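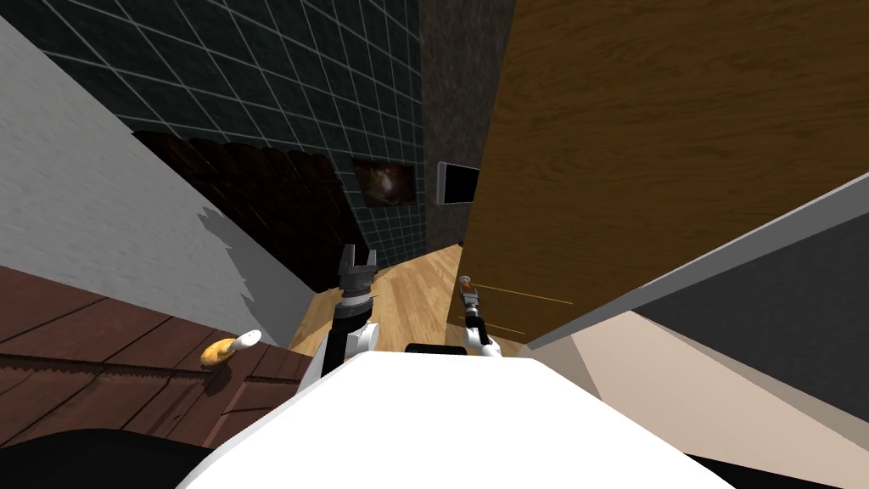 图一：木门前的双臂机器人，渲染画面

比尔塔诺语（Biltano）日常词汇采集与词典编写项目
阶段进展报告
提交：Fercombe 基金
日期：2023-12-17

各位好！这一期的报告写起来特别痛快，手头可讲的东西实在太多。上次报告时，我们还在为录音质量和拼写方案发愁，现在词典的“家居”一章已经有了完整的初稿，“厨房”一章排到了字母M，“天气与田地”一章的材料也比预想的丰富得多。先把大家最关心的情况写在前面：到目前为止，正式入库并完成校对的词条是391条，参加过录音的讲述人有23位，离第一版小词典3000条的目标还远，不过采集的节奏已经稳下来了。

一、录音

八月的那一轮录音是今年最有收获的一次。我们在Pomare村借了磨坊旁边的一间屋子，墙厚，窗小，外面的溪水声几乎听不见，录出来的声音比春天在学校走廊里录的清楚太多（春天那批里总有椅子腿拖地的声音，有些元音到现在还分不清长短）。讲述人大多是一家人一起来的，祖孙坐在同一张桌边，常常是孙辈刚说出一个词，长辈就笑着纠正，接着两个人争起来。这种争论我们全都保留了！录音里最好的例句，十有八九就出在这些争论里。

年轻人的词和老人的词差别比我们估计的大。比如“把火压小”，老一辈用一个单独的动词，年轻人则直接借用邻近大语言的说法，再加上本地的词尾。两种说法都收，分别标注年龄层，这一点在编写会上讨论了很久，最后大家都同意词典应当照实记录，不去替使用者挑“正确”的那一个。

二、转写与拼写

拼写方案定稿了。长元音一律双写，喉塞音用撇号，词尾的弱化元音照写不省。Aurel Sârbu 把旧的手抄词表从头到尾按新方案改了一遍，顺便找出不少同一个词被记成不同写法的情况。这项工作很枯燥，他却越改越起劲，还在页边写了许多关于词源的猜测。那些猜测暂时不进词典，我们另存了一份，留给以后有兴趣的人。

录音的切分和对齐在 Emix 里完成。刚开始用的时候，长录音一打开就卡，后来改成每段只放一个话题，速度正常了，查找起来也方便。转写员现在先听整段，再逐句录入，最后由另一位转写员盲听复核。复核不一致的句子会打上标记，回到村里时放给讲述人听。

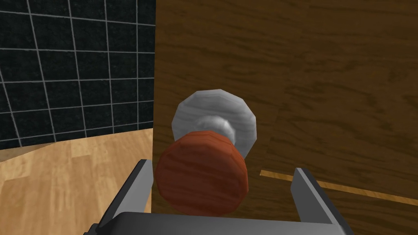

复核这一步比计划慢，原因主要在连读。比尔塔诺语的代词经常贴在动词后面，一说快就只剩一个辅音，有经验的转写员靠上下文能补出来，新手往往漏掉。我们为此录了一套慢速对照句，同一句话先慢说，再按平时的速度说，新加入的转写员头一周只听这套材料。效果令人高兴，漏写明显少了，连老转写员也说听完之后对自己以前的几处判断有了新想法。

三、“家居”一章

先讲讲这一章为什么让我们这么兴奋。家里的东西天天用，天天说，本来以为词汇简单，采集一次就够，谁知道越问越细。桌子按腿的样子有不同的叫法；同样是布，擦手的、盖面的、垫锅的各有各的词；水罐装满时和空着时用的量词也不一样。编写这一章时，我们把释义写得比较长，尽量交代谁在什么场合会这样说，例句也优先选完整的对话。

目前这一章还有几处需要补录：

床铺类：冬夏两套说法只录到了夏天的一套。
灯具类：老式油灯各部分的名称只有一位讲述人能说全，需要再找人印证。
楼梯与阁楼：村东和村西的说法不同，边界在哪里还不清楚。
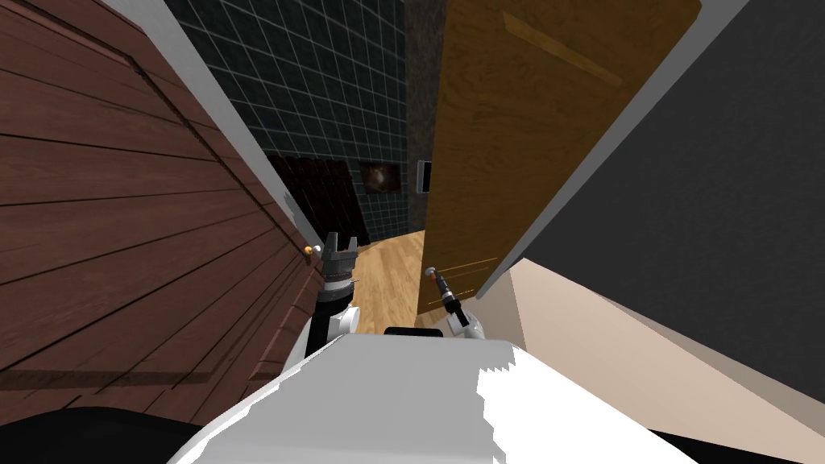

与门有关的词是这一章里写得最长的一组，光是“关门”就分成轻轻带上、推到底、从里面闩住等好几种说法，每一种都是独立的动词，没有一个可以互相替换。把手也分得很细：捏在掌心里转的圆把手叫 coru，原意是“果核”；其他样子的把手统称 tasba，老人们说这个词也可以指壶耳。上图里，深红棕色木门上那个小小的圆形黄铜把手就该归在 coru 条下，而金棕色木门边缘的那个金属把手，我们初稿里放在 tasba 条下，等讲述人再确认形状上的细微区别。还有一个可爱的发现：coru 也用来称呼家里最小的孩子，只在亲昵的时候用，问过的几家人都知道，却从来没有写进过任何旧词表。

四、编写与校对

每个词条现在有固定的格式：词头、发音、词性、释义、例句、讲述人年龄层、录音编号。释义先用中文写，再由懂两种语言的校对员译回比尔塔诺语，看意思有没有走样。译回来之后发现走样的，多半是表示情绪和关系的词，表示器物的反而很稳。校对组每次开会只讨论拿不准的词条，会议记录附在词条后面，将来修订时可以看到当初为什么这样定。

例句的选用也有了新做法。以前我们偏爱短句，觉得清楚，后来试着把带语气词的长句放进去，请几位讲述人读，他们的反应一下子热烈起来，说“这才像我们说话”。所以第一版会保留较多的口语长句，排版上要多占一些篇幅，我们觉得很值得。

五、经费与安排

经费使用与年初的预算表基本一致，录音设备一项略有结余，交通一项略超，主要是雨季绕路。我们希望把设备的结余调给交通，请基金审阅随附的明细。转写补贴按完成时长发放，没有拖欠。

接下来的工作有2项放在最前面：一是回Pomare补录床铺和灯具，赶在冬天的说法还天天挂在嘴边的时候去；二是把“家居”一章的初稿打印出来，带回村里请讲述人逐条看，不识字的由家人念给他们听。“厨房”一章继续往下编，遇到和“家居”重叠的词先放在一起，等两章都齐了再分。

另外想请基金考虑一件小事。村里的小学老师看过初稿后，问能不能先印一本只有家居词汇的薄册子给孩子们用，开本小一点，字大一点，每页留空白让孩子自己画。我们非常愿意做！内容是现成的，需要增加的只有排版和印刷费用，报价一拿到就会发给你们。

项目组

附件：词条样张；录音目录；经费明细；校对会议记录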